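Zusside panels, surface notes
April, started 9:40

Snežana asked that we write down the condition of each panel before any cleaning, so I do it from now on in this notebook. Last month we cleaned first and later could not say to Wulwood which marks were already there. Bujar had a long phone call about it and I don't want another one.

Order of work, agreed with Laurier:

1. Put the felt on the bench, dark side up. Go over it with the lint roller.

2. Lay the panel flat. Do not slide it on the felt, lift it with two hands.

3. Look along the surface with the lamp low, then with the ceiling light only. Some marks show only with one of them.

4. Write down direction of the marks, where they are dense, and any single line which stands alone.

5. Specks: note them, but do not brush yet. I can't tell by eye if a white dot is dirt or a chip in the surface. Wiebke will try with the soft brush and the loupe in the afternoon.

Panel 174. Matte side, light gray. Scuffs are in a wide band, short thin streaks, mostly all in one direction, near parallel with the lower edge. Fewer toward the corner. One longer straight line by itself under the band - this one I would like to measure for depth. Three white specks, two of them close together.

My guess is rubbing in transport, because the direction is so regular, but it is only a guess. Ask Perić how the panels were stacked and if there was paper between them.

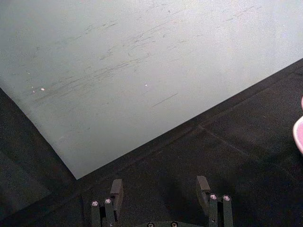

Still to do

Send the notes to Biljana before 16:00. Order new felt from Zavo, the same dark one. Panels 175 and 176 are still in the crate.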